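Desk supplies, second pass

March 2019

The Steyn drawer unit went back last week. It was 46 cm deep and the desk overhang only allows the drawers to open partway, so anything at the back had to be fished out with a ruler. I have kept the measurements in case I try another one in May.

In the meantime everything lives on top of the desk. The rule I settled on is that round items get an edge and flat items don't. A glue stick on a bare surface gets knocked over and rolls. In a shallow tray with a raised rim it still gets knocked over, but it stops at the rim. A pencil cup also works, except that a wide tube takes up the space of 4 pens and has to be pulled out past them.

Tray size matters less than I expected. The Posent one I had before was divided into compartments 26 mm wide, too narrow for the larger glue sticks and too wide for pens to stay parallel. An undivided square is easier to wipe and takes whatever the current job needs. Rim height should be low enough to get fingers around a short tube without tipping the tray.

Glue sticks are stored upright, cap on, cap end up. I tested cap end down for 10 weeks at the Ollovcombe house and saw no difference in drying, but the caps are often rounded and the tubes fall over. Wind the stick all the way down before capping. If the glue catches the inside of the cap it leaves a ridge, the cap stops seating, and the top layer goes hard. A hardened top can be sliced off with a craft knife.

Staplers stay outside the tray. They are heavy enough to stay put, and the long ones only fit on the diagonal, where they use up the whole floor.

Labels from the Ciston binders are next. The old ones were stuck on with double-sided tape and the residue needs to come off first.

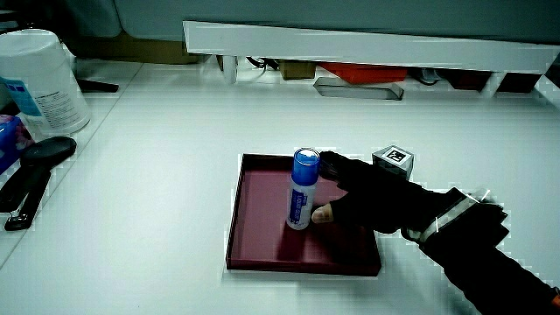 Filed under: Desk and Paper

Dark red tray, blue-capped tube standing in it, stapler off to the left by the big white tub. The low rim leaves enough room to grip the tube near the cap. Dark trays show paper dust sooner than pale ones, so allow for more wiping.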